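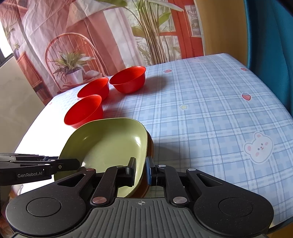

Do bowls and dishes really need sorting by size, and is a printed tablecloth a bad idea?
Posted by Seon-mi Seol in Kitchen & Table
2 replies

We've moved into a smaller place in Fosside and the kitchen has one decent cupboard. I have three red bowls that come out every day, plus a big olive-green dish and an orange-brown one that I stand it on. My sister-in-law insists the only sensible way to keep them is one tower, biggest at the bottom, everything nested. She read it somewhere, of course.

I've tried it and I'm not convinced. The red bowls are always wanted first, so whichever way round I build the tower I end up lifting something heavy off something else. The green dish also has a shiny inside and I don't much like the idea of bowls being scraped about in it. She says that's what felt separators are for. I looked at the Viltetti ones and they want nine pounds for a pack, for what seems to be circles of felt.

The other thing is the cloth. I lay everything out on the table before putting it away, and the table has a blue and white check cloth with a bear and strawberries on it. I'm fond of it. I've been told that a busy pattern "hides crumbs" and also that it "shows every mark", and I don't see how it can do both.

So: tower or no tower, are the separators worth paying for, and does anybody have a view on the cloth that comes from owning one?

Genji Okabe
Helpful to 2 people

I'd ignore most of what you've been told. The nesting rule makes sense for mixing bowls, which are sold as a set and made to go inside each other. It makes a lot less sense for a few bowls of one sort and a couple of dishes of another. People repeat it because a tower looks neat when the cupboard door is opened. Then they have to get something out of it.

What I do, with much the same amount of stuff:

Put the everyday bowls at the front, at a height you can reach without stretching. If they'll stack together without jamming, stack them. If they stick when you lift the top one, don't.

Keep the green dish on the orange-brown one, as you do already. Two dishes is a pile you can pick up in one go. Five pieces is a pile you have to think about.

Before you put anything back, stand the lot on the table and look at it. I was doubtful about this bit myself, it sounded like something out of a magazine, but it did show me I'd been giving the best shelf to a dish I used at Christmas.

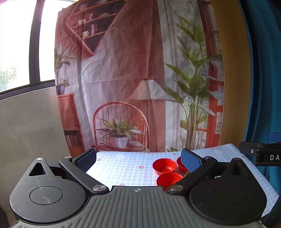 Three red bowls out on the checked cloth.

On separators, I wouldn't buy them. Kitchen roll between the dishes does the job and you can throw it away when it gets grubby. I have seen people claim that felt ones "add years" to a glaze. I'd like to know how they measured that. If you drag one dish across another you might mark it, and if you lift it you probably won't, felt or no felt.

One thing you didn't mention is the shelf. Check the pegs before you load it. Mine sagged under plates and I'd blamed the plates.

As for the cloth, a small print on a pale check is kinder to crumbs than plain white and no kinder to tea. Both your sayings are half right. Wash it, don't worry about it. I would be wary of the spray that's meant to make cloth stainproof, though. I used the Hukbridge one on a cotton runner in April, followed the tin to the letter, and beetroot went straight through.

Si-woo Seok

tower. mine has been in a tower for years and nothing has broken. you are overthinking it

also how big is the green one because if it doesn't fit the cupboard none of this matters

Seon-mi Seol

Thanks both. It does fit, Si-woo, but only with the door pushed a bit, so I suppose that's a fair point.

Genji, I've gone with your version for now: bowls at the front, the two dishes together behind them. I'm still not sure about having the dishes at the back, as I use the green one more than I thought I did when I wrote the post. Kitchen roll is in. The shelf pegs turned out to be two different kinds, which explains the wobble, and I'll have to find a matching set.

No spray. I've read what feels like 1,000 reviews of that sort of thing and the happy ones all sound as though they were written before the first spill.

Genji Okabe

Swap them over, then. If you use the green dish that much it should be at the front and the bowls can go to one side. Take the old peg with you when you go to the shop, the sizes on the packets are not to be trusted.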